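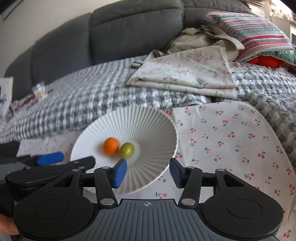
Two tomatoes, one orange and one green, in a white fluted bowl.

Setting up a multi-level bill of materials in Ilier

This page covers entering a bill of materials (BOM) with sub-assemblies, linking it to a routing and releasing it to planning. It applies to sites running the Berge manufacturing module. Sites still on the older Prastasex import should convert their part records first.

Before you start

You need the Engineering Editor role. Every bought-in part must already have a part record with a unit of measure and a default supplier. Parts without a unit of measure can be added to a BOM, but the BOM will fail at release with error 242.

Decide where the levels fall. A sub-assembly needs its own part number if it is stocked, tested separately or used in more than one machine. If none of these applies, enter it as a phantom. Planning passes straight through a phantom to the parts beneath it and raises no works order for it.

Entering the lowest level

Work from the bottom up.

1. Open Engineering, then Structures, then New.
2. Enter the part number of the sub-assembly and set Revision to A.
3. Add each component on its own line, with the quantity per assembly.
4. Set Scrap % only on cut or machined items. Leave it blank for fasteners.
5. Save. The status changes to Draft.

Repeat for each sub-assembly at that level. Then create the parent structure and add the sub-assemblies as lines. Ilier shows a small arrow beside any line that has a structure of its own. If the arrow is missing, the part number on the line does not match the part number on the sub-assembly; trailing spaces are the usual cause.

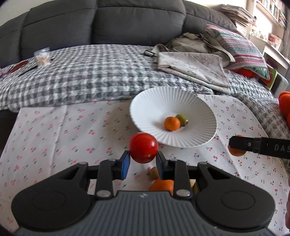

Page last changed: 2 June 2024 by Ivone Guimarães

Linking the routing

Open the parent structure and select the Operations tab. Each component line takes an operation number, which sets when the part is issued to the shop floor. Lines with no number are issued at the first operation. For long builds this ties up stock early, so give expensive bought-in items (drives, spindles, control cabinets) the number of the operation that fits them.

Checking the cost roll-up

Run Cost, then Roll-up, with the Trial box ticked. Compare the trial figure with the last quoted cost. On the Zuler test frame the trial came to 3,093 against a sum of lines of 2,398. The difference of 695 was a gearbox entered both inside a phantom and on the parent. The Where Used report, sorted by parent, shows such duplicates.

Releasing

Set the status to Checked and send the structure for approval. Approvals for the drive range go to Wagner Evangelista, all others to Welington Coutinho. Once approved, the structure is locked and any later edit needs a new revision. Works orders already open stay on the old revision unless Re-explode is run on each one.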